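Speaker notes - "Talking to Your Neighbors About Noise"
Coleck library, downstairs room, 7 p.m.

Get the water first. Don't start talking while people are still fighting with the folding chairs.

Hi everybody, thanks for coming out in this weather (adjust if weather is nice). I'm the one who wrote the noise column in the Skitport newsletter for three years, and I still get stopped at the grocery store by people who want to tell me about a leaf blower. I love it. Please keep doing it.

Quick show of hands - who's been annoyed by a neighbor this month? Now who's been the annoying neighbor? (Wait. More hands go up if you put yours up first.)

Okay, so my own story. When I moved into the building on Eskildsen Street I had a guy upstairs who dropped something heavy every night at 11:40. One thud. I lay there waiting for it. I had theories! Bowling ball, boots, a very tired dog. I wrote him a note and rewrote it so many times that I ended up with a page and a half, with a paragraph about city code in it. I'm going to read you the first line, and then I'm going to be embarrassed for a second. READ THE LINE.

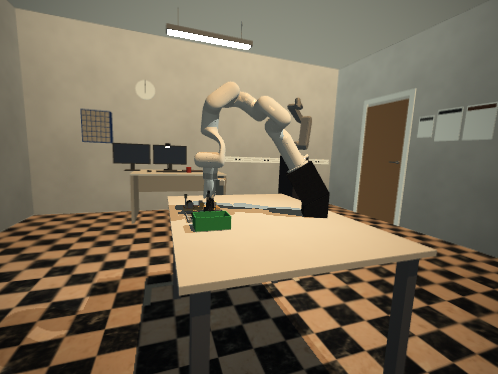
My friend Signe Dalsgaard read it at my kitchen table and asked me if I'd ever met him. I hadn't. Six months under the guy and I couldn't have picked him out of an elevator. So I went up on a Saturday-type afternoon, whatever day it was, with nothing in my hands, and said hi, I'm from downstairs. He was lovely. It was a fold-down bed with a broken hinge. He had no clue anyone could hear it, and he'd been skinning his knuckles on the thing since he moved in.

Slow down here, you always rush this bit.

So the first thing I tell people is go and say hello before you have a complaint. If it's too late for that (it's usually too late for that), go at a time when the noise is not happening. You're calmer, they're calmer, and they aren't standing there with forty people's worth of party behind them. Late afternoon works well. Mornings are terrible. I've tried mornings.

Second thing, describe what you hear and when you hear it. "I can hear the bass in my bedroom after ten" is something a person can work with. "You're so loud" gets you a door closing. I had a reader send me a log with 1,254 entries in it, all one neighbor, color coded. I felt for her, I really did, but please don't hand that to somebody on their own porch. Pick the one that bothers you the most.

ASK: what's the one that bothers you the most? Take a couple of answers. If someone says wind chimes, let them go on for a while, the room always enjoys it.

Third, bring an idea, even a bad one. Rug under the treadmill. Felt pads on the chairs - I bought a pack of 200 once and I'm still giving them away, there's a bowl by the door, help yourselves. Kamrul Kodikara is here tonight, wave, Kamrul! He traded drum practice times with the nurse next door and they've got it written on a card on both fridges. It's held up since March.

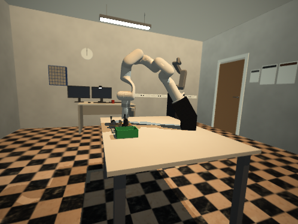
What about when it goes badly? Sometimes it does. I had one lady tell me through the mail slot to buy earplugs. So then you wait a week or two and try one short friendly note with your phone number on it. Keep it under 70 words. Leave out the capital letters. After that, talk to the landlord or the mediation people at the county (sheet is on the back table, grab one on the way out). I'd leave the police for when you think somebody's in trouble or you've run out of everything else.

If there's time, do the role play. Get one person up as the trumpet player and one as the person with the new baby. Let the trumpet player win the first round. Swap them after. People laugh, and then they get kind of quiet when they're on the other side of it.

If there isn't time, skip straight to questions.

Likely ones: dogs (separate sheet), short-term rentals (I don't know enough, say so), thin walls and whether it's the builder's fault (probably, still go say hello).

Chairs go back against the wall by 8:30. Bring home the bowl.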